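Search this site
Enter keywords Go

Filed under: Kitchen > Sinks and Counters > Everyday Cleaning

Keeping a Steel Sink and a Speckled Counter Clean
By Itzel Cuautle
May 31, 2018

Most of the mail I get about sinks is about white spots. The spots are minerals left behind when tap water dries, and scrubbing them with a dry pad will put scratches in the steel. Use white vinegar and a soft cloth instead. Lay the damp cloth over the spots, wait 13 minutes, rinse, and dry.

Smooth gray surfaces near the sink need a lighter hand. Smudges on a brushed or matte finish come off with one drop of dish soap in a bowl of warm water. Wring the cloth until it stops dripping and wipe in one direction, along the grain if there is one. Circles leave streaks that show up as soon as daylight comes in from the side. Follow with a dry cloth.

Metal edge strips collect a dark line of grime where they meet the next surface. Wrap a cloth around a butter knife and run it along the joint. Don't use the bare knife.

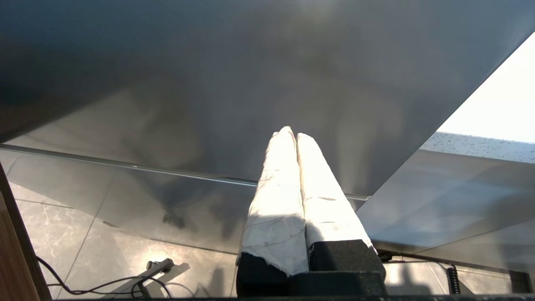
Speckled counters are harder to judge by eye. Crumbs and dried drips blend in with the flecks, so go by touch. Wipe the counter once, dry it, and pass your palm over it. Anything rough gets a plastic scraper held nearly flat. If your counter is real stone, keep the vinegar off it and use soap and water only. The same goes for a marble backsplash. If you don't know whether yours is real, treat it as if it were.

Now the sink itself. Do it last, after the counter, so you aren't rinsing crumbs into a clean basin.

1. Take out the strainer basket and knock it into the trash.
2. Scrub the slots with an old toothbrush and dish soap.
3. Sprinkle baking soda over the wet basin floor and rub with a sponge. Go around the drain flange twice.
4. Brush the overflow slots. A cotton swab reaches farther in than the toothbrush does.
5. Put the basket back and rinse with the tap running for 30 seconds. Push the water into the back corners with your hand.
6. Dry the basin, the rim and the counter behind the faucet.
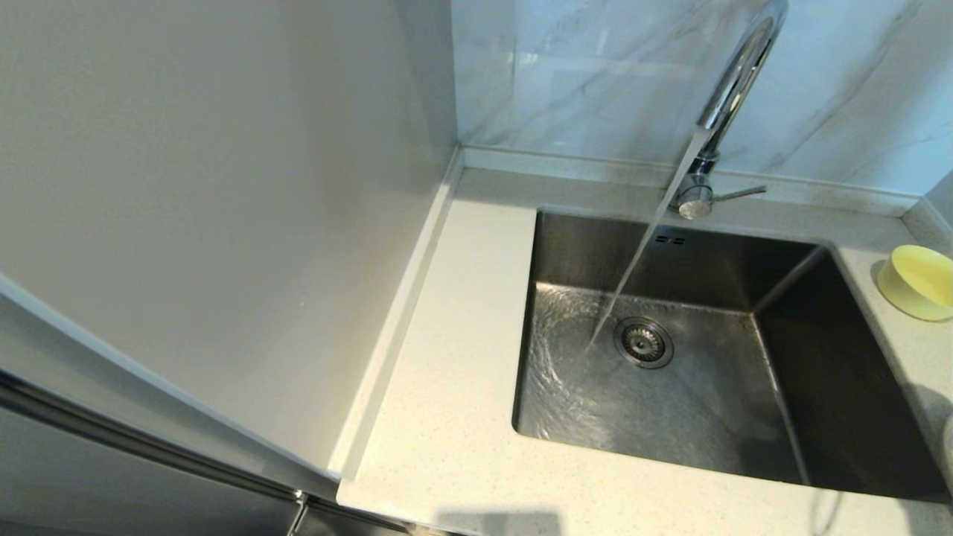

Rinsing the basin with the strainer basket in place.

For a chrome faucet, skip the baking soda. Soap and water, then a dry towel pulled back and forth behind the neck like you're shining a shoe. The underside of the outlet is where scale builds up first. Tie a small bag of vinegar over it for half an hour if the stream starts to spray sideways.

Asanka Dewan wrote in February to ask about bleach. Keep it out of steel sinks. It can pit the metal, and it should never be mixed with vinegar.

A bowl left by the sink will trap water under its foot, so lift it when you dry the counter.

Tags: stainless steel, faucets, countertops, hard water, weekly chores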